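About Mellstead

Mellstead is a practice store in the old Pekus building on Wainwright Street. We opened in October with one room, and we now teach shelf stocking, checkout and store cleaning to adults who want retail work. Courses last 7 weeks and cost $299.

Most of the teaching happens on the shop floor. Drinks are where everyone starts. Bottles are heavy, labels have to face out, and each type keeps to its own row. 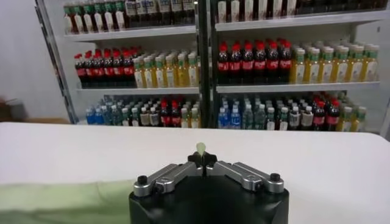 Once a group can fill a drinks shelf neatly, they move on to dry goods and then to rotation by date. Every learner also takes a turn writing the reorder list.

Solomiia Nazarenko runs the floor sessions. Sixten Lie handles enrollment and placements with local stores, including Lemov Grocery.

The store is set up for teaching and does not sell to the public. Visitors are welcome by appointment. Ask for Sixten at the front desk.

Page updated 6 November 2023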